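4. Setting Up the Table Space

Read this section before you hang the letters or bring out any food. You will need the table from Section 2, the curtain panels, the letter set, and a step stool.

4.1 Hanging the curtains

1. Move the table at least 30 inches away from the wall. You need room to walk behind it while you hang the panels.

2. Hang the side curtain first. Start at the end farthest from the table and work in. Let the fabric fall in loose folds. Do not stretch it flat, as this pulls on the ceiling hooks.

3. Hang the center panel directly behind the table. This panel carries the letters, so it should hang straighter than the others. Smooth it from the top down with a dry hand.

4. Check that no fabric is lying on the tabletop. Tuck or clip back anything that touches the edge.

Caution: Do not hang curtains near a heater, candle, or lamp that gets warm to the touch.

4.2 Attaching the letters

1. Lay all the letters on the floor and read the word through before you attach anything. Capital and lowercase letters are packed together in bag 13.

2. Attach the first letter at the upper center of the panel and press for 30 seconds.

3. Add the remaining letters. They do not have to sit on one line. A large letter can go lower on the panel, as with the peach-colored U below the orange F.

4. Stand in front of the table and look at the panel from guest height. If furniture covers part of a letter, move the furniture or the letter.

Note: Replacement letters are ordered singly. Give part number 743 and the letter you need.

4.3 Placing the cups

1. Wipe the tabletop along the grain with a damp cloth and dry it right away.

2. Find the small round hole in the tabletop. Keep cups and napkins off it so that it can still be used for a cord.

3. Set down one cup first, upright, to check the spacing. Leave it a little to the side of the hole and well in from the edges.
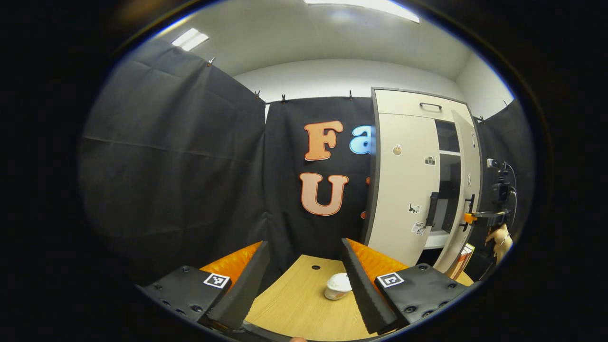

4. Set out the other cups to match, with a hand's width between them. Chilled desserts should go out last.

5. Put spoons and napkins at one end of the table where guests will reach them first.

Caution: Do not lean on the far edge of the table to reach the curtain. Walk around to the back.

For missing parts, write to Oona Turunen at Vornley and include the number on your packing slip.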